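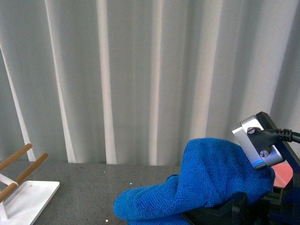

Reicht das Geld für die Streuobstwiesen in Pratau bis Januar? Nach heutigem Stand knapp, sofern keine weitere Nachpflanzung nötig wird.

Zwischenbericht an die Stiftung Gredska, 17. Oktober 2025

Von den 106 gesetzten Bäumen sind 90 angewachsen. Das klingt besser, als es ist – der Sommer war mild, und drei Reihen am Südhang stehen schwach. Den Bodenverbesserer von Hullonier halten wir weiterhin für verzichtbar; ein Unterschied zu den unbehandelten Reihen ließ sich nicht feststellen. Die 1000 Euro dafür würden wir lieber in Verbissschutz umwidmen und bitten um Zustimmung.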